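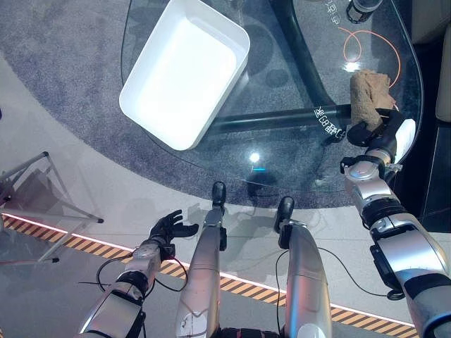 Trustholm Floor Marking and Work Zone Kit for Two-Armed Service Robots

Item no. 2313
Sold by Evbridge
Last revised 2025-07-04

The kit is for sites that run a two-armed robot in a furnished area, such as a training room, a showroom or a mock living room. It gives you what you need to mark the edge of the robot's work zone, post the rules for that zone and keep a record of checks. It is a marking and procedure kit. It does not stop the robot, and it does not replace the emergency stop or any guarding that your risk assessment calls for.

What is in the box

Yellow-and-black diagonal floor tape, 2 rolls
Zone rule card, letter size, coated both sides
Daily check pad, 207 sheets
Cable tags, write-on
Setup guide in English and Portuguese

Light strips are not included. The tape can be laid next to an LED strip you already have. Leave a small gap so the strip can be lifted for repair.

Laying out the zone

Measure with both arms at full reach and the grippers or hands fitted. A multi-fingered hand and a two-jaw gripper are seldom the same length, so measure each side separately. Add the longest item the robot will carry. A cloth counts as a carried item and should be measured hanging down and held out.

The tape goes on hard floor only. It will not hold on carpet or on the edge binding of a rug. Where a carpet sits inside the zone, run the tape on the hard floor beyond it. Clean the floor, let it dry, and press the tape down with a hand roller. Corners should be butted, not folded.

Working near glass furniture

Glass tabletops are common in wiping and tidying tasks and need some extra rules. The ones on the card are as follows.

Use tempered glass only. Check the rim for chips before each session.
Tinted and reflective glass can confuse depth cameras. Run the first pass of any new task at reduced speed.
Take bottles and loose cables off the table unless they are part of the task.
Trays should be empty during first trials. Add contents once the path has been checked.
Side tables with clear tops count as obstacles even when they stand close to the line. Put them on the zone drawing.

Cables

Any cable that hangs from an arm should be tagged and looked at through the full range of motion. A sagging loop near the wrist or leg can catch on a table edge. Shorten it or clip it, leaving enough slack for the joint to turn. Write the date of the last check on the tag in pencil or oil marker. Ballpoint rubs off.

People in the zone

One operator holds the stop control and has no other job while the arms are powered. Everyone else stays outside the tape. To reset an object on the table, stop the robot, confirm that it is stopped, and then step in. Pausing a program is not the same as stopping the robot, and the card says so in large type.

Care and replacement

Replace tape when the stripes are worn through or an end has lifted. Replace the rule card if it can't be read from outside the line. In normal indoor use a roll lasts roughly two years once laid. Tape stored in a hot van goes soft and should be thrown out.

Ordering and questions

Refill tape and check pads are stocked at our Usalholm warehouse. For layout questions write to Begoñe Vallejo, product support. For site training and Portuguese-language cards, ask for Jailson Xavier at the Magalhães office. Opened rolls can't be returned.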